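Speaker notes - "Do You Need a Stone Countertop?"
Homa Soltani, evening session, 40 minutes including questions

Opening
Ask who has redone a kitchen in the last 5 years. Ask who would pick the same counter again. Wait for the hands. Don't fill the silence.

Say up front that I sell nothing. I write about renovation costs and I have been pitched by every stone yard in the county.

Point one: the resale claim
You have all heard that stone "pays for itself." Ask where the number comes from. When I asked the Malline showroom, they handed me a leaflet. The leaflet quoted another leaflet. I gave up after the third.
Pouran Abbasi has been showing houses for years and told me buyers notice a dirty kitchen first. Tell the cabinet door story here if time allows.

Point two: the quote
Walk through the Piner quote line by line. The slab price looks fine. Then cutouts, edge profile, delivery, sealing. The extras on mine came to 786 dollars, and none of it was mentioned on the phone.
Pause. Somebody will say their guy included all that. Ask to see the paper.

Point three: "every slab is unique"
Sure. So is every sample, and the sample is the size of a paperback. A sample can miss the busy part of a pattern completely. If you are paying for natural stone, go look at the slab with your name on it. If you are buying a printed look, ask how often the pattern repeats - most salespeople don't know.

Next slide.
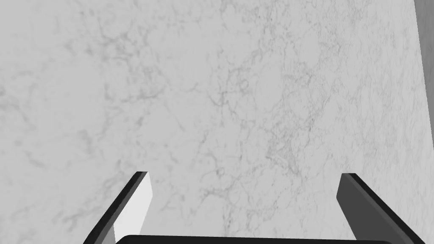 Pale gray marble look, computer-rendered. Veining is heavier through the center.

Ask the room whether they would want the tangled part next to the sink or hidden under the toaster. Let 3 people answer, then move on.

Point four: stains
Lemon, wine, vinegar. Sealer helps with stains and does little about acid etching. Manee Limsakul will object that hers looks fine after years. Good, let her, then ask what she cuts lemons on.

Questions
Wen-hsiung Kong has the roving mic. If someone asks about quartz, send them to the handout, page two. Lights up at 8:10, chairs back against the wall.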